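Pilcombe has begun a side-by-side trial of two grippers for laundry handling, Annapurna Nambiar confirmed on 2023-04-04.

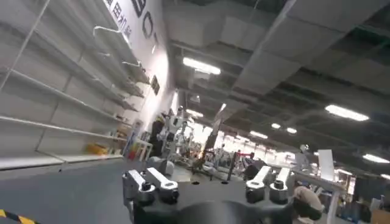 Each gripper will make 500 attempts at picking cloth from a basket, using the same arm and controller. Reinaldo Cordeiro is running the tests and logging every dropped item.

Wrist cameras from Zudholm are being compared over the same runs.

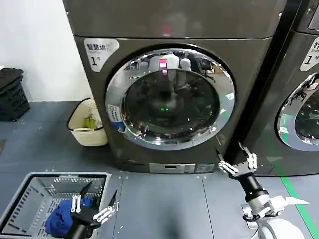

Door handling comes next, with 40 attempts planned for each gripper. Hoi-yan Lai will publish the results in October.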